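Cerngate Hall - Quarterly Walk Round, Ground Floor and Yard
Checked by: Tane Stubbs. With: Marama Brunton (first half only, had to go and meet the boiler man)
Started 9.40am

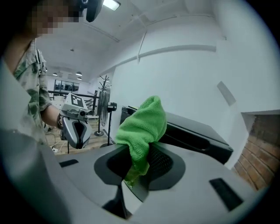

Same form as December, I have just typed over it, so if an old comment has slipped through shout. OK = fine, ACT = needs doing, WATCH = look again next time. N/A means we don't have one. Anything marked ACT has a name after it. If it's your name and you can't do it tell Marama, don't just leave it.

1. WAYS IN AND OUT

1.1 Front doors open fully, both leaves - OK. Left one stiff at the bottom bolt. Candle wax on it again, will last a month or so.

1.2 Fire exit, main hall, yard side - ACT (Tane). Push bar works but door catches on the mat. Mat moved for now. Needs a thinner mat or no mat.

1.3 Fire exit, kitchen passage - ACT (Edivaldo). Stacked chairs in the passage AGAIN. Moved them. They go in the chair store, the whole lot, including the last few that won't fit on the trolley. Make two trips.

1.4 Exit signs lit - OK, except the one above the stage steps, flickering. WATCH. Have a spare tube in the office but not sure it's the right length.

1.5 Path outside the exits clear - OK hall side. Kitchen side has bin overflow bags against the wall, not blocking but going that way. See 7.

1.6 Assembly point sign - ACT (Marama). Faded so badly you can't read it from the gate. Reorder. The old one was from Grivholm, they still do them.

2. FIRE KIT

2.1 Extinguishers in place, pins in, gauges green - OK in hall, lobby, office. Kitchen one was on the floor behind the door propping it open. Back on bracket. Please use the wedge, there IS a wedge, it hangs on the hook. (The fire door shouldnt be wedged either when the room's in use, but that's 2.4)

2.2 Service tags in date - OK, all due next March.

2.3 Fire blanket, kitchen - OK. Pull tapes hanging down properly now.

2.4 Fire doors close on their own - lobby OK, office OK, kitchen ACT (Tane). Stops about a hand's width short. Closer needs winding up a bit or replacing. Tried winding, bit better, not right.

2.5 Alarm test - OK. Call point by the stage used this time. Sounder in the ladies very quiet compared with the rest. Helmi Pesonen says it has always been like that. That isn't a reason to leave it. ACT (Marama) ring alarm people.

2.6 Emergency lights - flick test only. All came on. Long test still to book, needs an evening with nothing on, good luck to us.

2.7 Log book filled in - ACT (everyone). Two weeks blank in February. I know the test was done becuase I heard it. Write it down.

3. FLOORS AND TRIPS

3.1 Main hall floor - WATCH. Loose block near the radiator, third window along. Pressed back in, rocks slightly. Not a trip yet.

3.2 Lobby matting - OK.

3.3 Cables - ACT (hirers). Extension lead across the side door, not taped, not ours. Had a word. Box of rubber cable covers is under the stage, left hand side, anyone can use it. Will put a note on the hire sheet.

3.4 Stage steps - OK. White edging repainted by Edivaldo, looks good, went over the edge a bit onto the skirting.

3.5 Handrail, stage steps - WATCH. Bottom fixing has a bit of play. Tightened. If it loosens again the plug's gone and it needs a proper refix.

3.6 Kitchen floor - OK but greasy by the cooker. Mop with the stuff in the green bottle, hot water, rinse after. Plain water just moves it about.

3.7 Wet floor signs - one found of two. Where's the other one?

4. ELECTRICS

4.1 Sockets, look only - OK hall, OK office. Kitchen double behind the urn has a crack across the corner. Taped over and switched off. ACT (Saimi Lehtinen) to get the electrician. DO NOT USE, I have put a label on it. If the label has come off it is still do not use.

4.2 Portable testing stickers - OK on ours. Floor polisher is out of date by a month, taken out of use and put in the office so nobody gets tempted.

4.3 Fuse board cupboard clear - ACT (Tane). Christmas decorations in there. Tinsel on a fuse board, come on. Moved to loft hatch, need putting up properly.

4.4 Heaters - wall heaters OK, guards on. One guard bent at the end bay, bent back.

4.5 Urn - OK. Descaled. Kallio one that is, the small one. The big one still has a drip at the tap, tray under it, WATCH.

4.6 Lights, main hall - two out, far end. Need the tower to reach them, see 6. Not urgent while evenings get lighter but don't let it become three.

5. KITCHEN

5.1 Fridge temp - OK on our own thermometer. The built in one reads low, ignore.

5.2 Fridge contents - ACT (hirers). Half a quiche, no name, no date. Binned. Anything without a name goes, has said so on the door for years.

5.3 Gas shut off - OK, turns freely. Label re-stuck. New hirers don't know where it is, add to the welcome sheet. It's low down in the left cupboard.

5.4 Knives - OK, all in the block bar the bread knife, which was in the sink under the suds. Somebody is going to lose a finger. Wash it, dry it, put it back. Never in the bowl.

5.5 First aid box - ACT (Marama). Low on medium plasters, no burns dressings at all. Eye wash out of date. Blue plasters only in the kitchen box please.

5.6 Hot tap - very hot. Sign is up. Would like a mixer on it one day, price came back at 158 fitted. Will raise it.

6. STORE ROOMS AND HEIGHT

6.1 Chair store - OK once the passage ones were back in. Stack no higher than 10. Found a stack well over and leaning.

6.2 Table trolley - WATCH. One wheel sticks. Pulls left. Push it, don't pull it, and two people on the ramp.

6.3 Ladders - OK, short one. Tall one has a foot missing. ACT (Edivaldo) new rubber foot or bin the ladder. Chained up till then, key in office.

6.4 Tower - not checked, at the bottom of the store behind everything. Will do with Edivaldo when we do the two lights.

6.5 Top shelves - heavy stuff has crept up there again. Paint tins down to the floor. Light things up top, heavy things at the bottom.

6.6 Cleaning cupboard locked - NO. Was open. Bleach on the low shelf. Toddler group in twice a week so this one matters more than most on this page. ACT (everyone). Lock it each time, even if you are only going out for a minute. Code changed, ask me.

7. OUTSIDE

7.1 Yard surface - WATCH. Pothole by the drain bigger after the frost. Cone in it. Filler bag bought, needs a dry day.

7.2 Bins - ACT (Saimi). Recycling missed once so there's a pile up. Asked for an extra pick up.

7.3 Gutters - back one dripping at the joint over the ramp, goes green underneath and is slippery. Scrubbed with stiff brush. ACT (Tane) to seal joint.

7.4 Ramp rail - OK.

7.5 Outside light, gate - OK, comes on late though. Sensor wants a clean.

7.6 Fence, allotment side - two slats off. No nails sticking out, checked. Not ours to mend, I have written to Hinusach who have the lease next door.

7.7 Grit bin - third full. Fine till autumn.

8. TOILETS

8.1 Alarm cord, accessible loo - ACT done. Was tied up out of the way. Cut the knot. It has to hang right down to the floor, somebody who has fallen can't reach it otherwise. Tested, works, reset button is the outside one.

8.2 Hand driers - OK gents, ladies one smells warm. WATCH. Turned off at the spur, paper towels out.

8.3 Taps flushed - OK, all run. Do the little used one in the back changing room weekly, log it.

8.4 Locks - middle cubicle ladies sticks. Oiled.

9. PAPERWORK

9.1 Insurance certificate on board - OK, new one up, old one taken down.

9.2 Hall capacity notice - OK. 79 seated at tables. People keep asking for more. No.

9.3 Accident book - one entry since last time, bumped head on the hatch, no follow up needed. Foam strip put on hatch edge.

9.4 Key list - ACT (Helmi). Three keys out with people who don't hire any more. Need them back or we change the lock.

9.5 Repair pot - some 2000 left in it before any of this lot. Electrician comes first, then the fire door closer. Mixer tap can wait.

COMMENTS AFTER

Marama: Alarm people coming, morning visit, can someone let them in, I am away. Burns dressings ordered. The sign for 1.6 comes in two sizes, got the bigger.

Edivaldo: chairs were mine, sorry, ran out of time with the next group waiting in the lobby. Ladder foot, will look, I think they come in pairs. I can do the tower with you any evening after six.

Saimi: Electrician says replace the double and he would like to look at the one next to it as well, same age. Have said yes. Bins sorted, extra lorry came.

Helmi: got one key back. The second has moved away. Still chasing the third. Also the second wet floor sign is in the ladies behind the door, been there ages.

Tane: ta. 3.7 closed then. Closer for the kitchen door is on order, 1.2 mat is gone for good. Next walk round June, same route, would like someone to take the yard while I do inside. Bring a torch, the one in the office is flat.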